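Etside Workshop Newsletter
July 2019

Hoses, sockets and small parts: changes at the bench

The fittings bench at Etside has been rearranged. The hoses used to hang on the same hooks as the extension cords, and the small parts were in coffee cans under the vise. Both have moved. The hoses are on the long rail by the back door, and the small parts are in the drawer cabinet from the old Clisedton shop, which arrived last month with most of its labels still on.

The cabinet has 40 drawers. The top rows are for pins, clips and springs. The middle rows are for inserts, washers and seals, sorted by inside diameter. Short fittings go in the bottom rows, where the drawers are deeper. Two drawers stick and have been left empty until the runners can be replaced.

Pins need the most care. They are thin, they roll, and they look alike until you try one in the wrong hole. Please use the steel tray with the raised edge when you take a fitting apart, and put the pin in the tray before you set down anything else. A magnet on a string hangs at the left end of the bench. It will pick up the steel pins but not the brass parts, so check the floor for those by eye.

Before you pull a pin, hold the fitting so that you can see into the open end. Check whether there is an insert and which way it faces. Some inserts are marked on one side only, and the mark is hard to read once there is grease on it. A pencil sketch on the job card is enough. Several fittings went back together the wrong way around last November, and sorting them out took most of a Saturday.

Support the hose while you work. A stiff braided hose will turn the fitting in your hand as soon as you let go of the other end – lay the slack along the bench or loop it over the bracket. Do not clamp the braid in the vise. The soft jaws are for the metal parts.

Air lines must be shut off at the wall and bled before anything is disconnected. The valve is marked for each bench. If a line belongs to a job that is still open, leave the tag on it.

We have ordered 200 assorted pins and a box of seals from Patrício. They should be in the cabinet by the end of the month. Brass inserts are harder to get in the smaller sizes, and the supplier in Bavuvberg has quoted eight weeks. Until then, please reuse inserts where the edges are clean, and put doubtful ones in the jar next to the sink instead of back in a drawer.

The bench will be closed for one evening while the lamp over it is rewired. The date will go on the door.

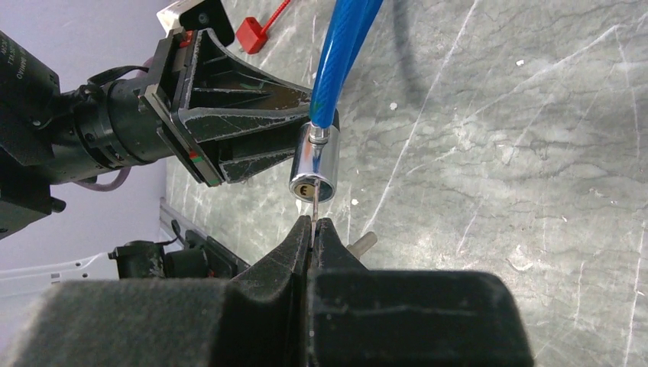

TOOLS AND PARTS

Chrome socket on a blue braided hose, joined by a short silver fitting, with a thin metal pin at the open end and a brass-colored insert inside. Questions about fittings can be left in the book on the front desk. Sign-up sheets for bench time are in the same place.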